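Okay, slide four, and my favorite part of the Berkelis story: where the examples come from! We have 763 of them so far for the skewer task (the plan for January is 3,080, wish me luck).
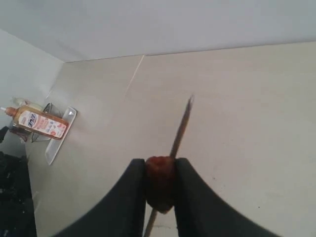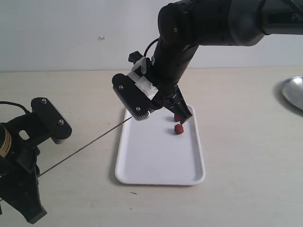
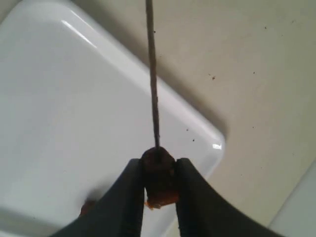
Pause here, sip of water. Then the messy runs. I keep them in, fumbles and all, and I label every one by hand before it goes to Drindwood for training. Somebody always asks if I toss the bad ones. I tossed 49, all because of dropped video. Next slide, Godoy numbers.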